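I've been meaning to write about the play kitchen bin since January, when my niece came to stay and asked where all the "cooking stuff" lived. The true answer was everywhere. There was a spoon in the couch, half a pretend sandwich behind the radiator, and at least one fried egg in my good boots.

My neighbor Leena Heinonen raised four kids in a smaller apartment than ours, and she gave me the only advice on this that ever stuck. Don't buy a toy kitchen, she said. Get a bit of play food, let them borrow from your real cupboards, and give them a table. So that's what we do now, and I have to say the grown-up things get far more love than the tiny plastic pans ever did.
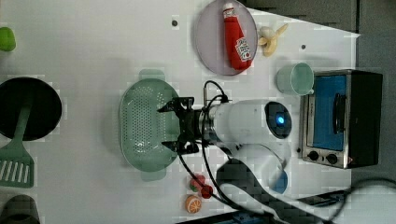
Colanders are the best toy I know of, and I will argue this with anyone. A child can wash pretend grapes in one, wear it, carry it like a basket, or push bits of yarn through the holes for an entire rainy morning while you drink your coffee hot for once. I like an oval one such as the mint-green one on the white table, with a little handle tab at each end, so that two small people can carry it together (and then argue about who's steering). The play food matters less than you'd think, but I do have a soft spot for a banana with its peel half open, and no lunch at our house gets served without ketchup. My niece puts it on cake. She puts it on soup.

Kheri came over for dinner that week and was handed a menu made of 6 sticky notes, all of which said SOOP. He ordered the soup. It took a very long time to arrive – the chef had gone off to look for a hat – and when it did, he was told it was closed.

As for putting things away, I've given up on sorting. Play food goes in one deep bin, anything borrowed goes straight to the sink, and I do a sweep of the couch cushions before bed. I found the other half of that sandwich last night, by the way. It was in the mailbox.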